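Carpet Tile or Broadloom? Flooring Choices for a Student Reading Room
Final project report, Interior Materials 2
Snežana Leka
2023-06-08

Summary

Compared two kinds of floor covering for a reading room of 400 square feet. Broadloom (the kind on a big roll) against carpet tile. Looked at cost, waste, repair, noise and how bad it looks when dirty. Tile won on most of it, lost on first cost. Details below, tables got cut for length.

Why this topic

The reading room upstairs has had the same brown broadloom for as long as anyone in the department remembers. Two seams are lifting by the door. One coffee stain near the window has been cleaned so many times the pile is gone. To fix either one properly you have to replace a strip wall to wall, so it doesn't get fixed. I wanted to know if tile would be cheaper over the life of the floor or if that is just what the sales people say.

Method

Got quotes from two suppliers, Dervishi and Ellix. Same room plan sent to both, same wear class asked for. Read the care sheets front to back. Talked to the building's cleaning crew for 30 minutes, took notes by hand. Also did a small stain test at home with coffee, tea and ketchup on sample pieces. Not a lab test, no controlled temperature or anything.

Life of the floor was the hard part. Both suppliers give a wear guarantee but it leaves out chair casters, and a reading room is mostly chairs. So I left guarantee years out of the cost comparison and used first cost plus one repair.

Cost

Broadloom from Dervishi, fitted, came to $1,740. Tile from Ellix, fitted, came to $2,223. So tile is $483 more on day one. The Dervishi price includes underlay, the Ellix one doesn't need it as the tile has a cushion back. Neither includes moving furniture.

Repair is where it changes. With tile you lift the bad one and press in a spare, no fitter needed. With broadloom the fitter comes out, and both suppliers have a minimum call out charge. I was not able to get this in writing from Dervishi so it is not in the total. It should be, and if I did this again I'd ask for it in the first email.

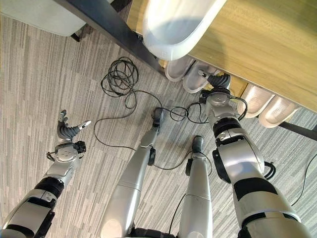 Color and pattern took more time than I planned. Most of the class thinks dark hides dirt. The cleaning crew said no, dark solid colors are the worst, every bit of lint and paper shows up on them. What they like is mid tones with something going on. Light and medium gray tiles with short streaks, like the carpet in the photo, are the kind of thing they meant, you get two tones mixed so a crumb or a scuff has nothing plain to stand out against. The streaks also give the floor a direction, which matters for how you lay it. All one way and the room reads as longer. Quarter turn and you get a checkerboard, which I personaly find busy in a small room but it does hide the joints less, so you have to pick. From the samples my choice was the Likeo range in gray, second was Cloven in a green that looked great in daylight and swampy under the room's tube lights.

Waste

Broadloom comes in fixed widths. Our room is an awkward width with a chimney breast sticking out, so the offcut is big and too oddly shaped to use anywhere. Tile offcuts are small and some of the cut ones go back in at the opposite wall. Spares need dry storage, flat, not on edge. The cupboard on the landing would do it.

Noise

Only judged by ear. Dropped a hardback on each sample from table height. Broadloom with underlay was a bit softer. Cushion back tile close behind. Would not base a decision on this.

Stain test

Tea came out of both. Coffee came out of the tile sample with plain water and cold patience, left a faint ring on the broadloom. Ketchup was fine on both if you get it in teh first few minutes. Left overnight it was not fine on either.

Recommendation

Carpet tile, mid gray, laid all one way, with a box of spares ordered at the same time as dye lots change between batches. Ask Ellix for a price on the extra box, it was not in the quote.

Still to do: get the Dervishi call out charge, remeasure around the chimney breast, return samples before the end of June.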